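Nonderora chores set, README

Can a machine do the housework yet? We recorded 779 short clips to find out, and the answer is mostly "ask again in November."

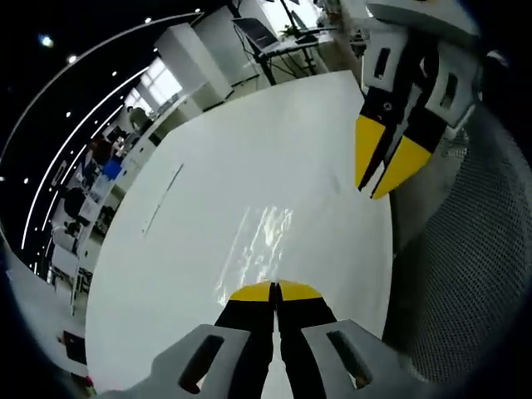
Tasks are small ones: pick up, pass over, put down. All of them use two grippers with yellow fingertips, worked at a white table, and a bare tabletop is about as easy as a chore gets. Rocha, our baseline policy, still finds ways to miss it.

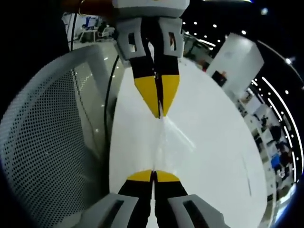
Packaging has its own folder, 129 clips, and it is the one we'd rather not discuss. Thin clear film crinkles, shines and lets the table show through, so the depth estimates are fiction. People pass it between fingertips without thinking — Rocha thinks a great deal and drops it.
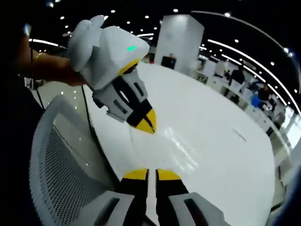
Handovers need both hands, and in this set both hands are human. Look at the wrist with the bracelet before you quote us on automation. Splits and labels are in Nomine format, version 2.

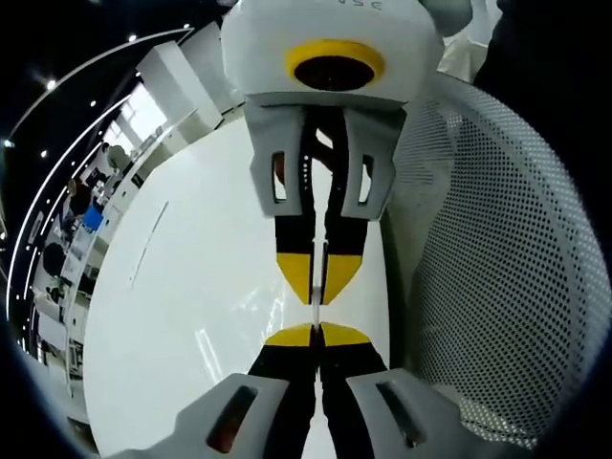
Fingertip to fingertip, yellow tips nearly meeting.

Known gaps: no laundry, no dishes, no stairs.

Print this page | E-mail this page
© Gratolow. Contact the data desk. Back to top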